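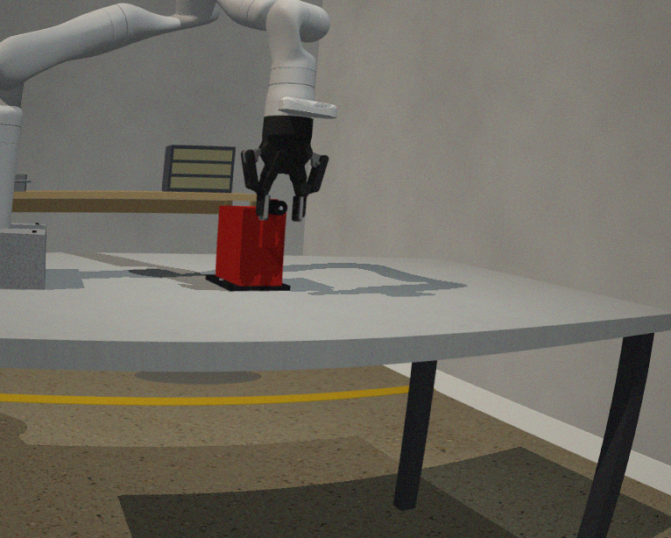
The Brurkden oral history project has reached the end of its second funded period with most of its interviews done and most of its biscuits gone. We promised you recordings of former workers from the Karaki cannery before the building is sold. Maysoun Bataineh has now completed 46 of them, and the shortest runs to 3 hours, as retired canners are not brief people. We have settled on a look for the listening booklet too: a plain light gray ground with a single block of red on it. Randa Awad wanted green. She has been heard.

Transcription

Slower than planned. Traian Sandu types quickly, but the cannery had its own vocabulary, and two people who worked the same line for decades will spell "scuttle pan" differently and defend it. We now keep a glossary. It has 77 entries and has caused one argument in a parking lot.

Clémence Cordier checks each transcript against the recording before it goes back to the speaker. Four speakers have asked for changes, mainly to remove remarks about a foreman who turned out to be somebody's cousin. We made the changes.

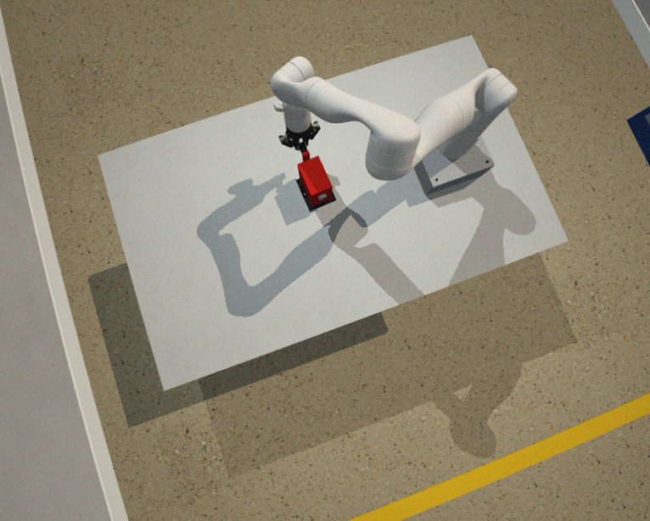 Money

We are under budget on travel and over on postage — older speakers want paper copies, and paper copies of a long afternoon are heavy. We ask to move the unspent travel money across. Suha Yammine has the receipts, including the one that went through the wash in May and can still be read if you tilt it.

Next period

The remaining transcripts, the booklet, and a listening evening at Premness library, which has offered us the large room provided we stack the chairs afterward. We would also like to record the cannery whistle, if the new owners can find it.

20 September 2022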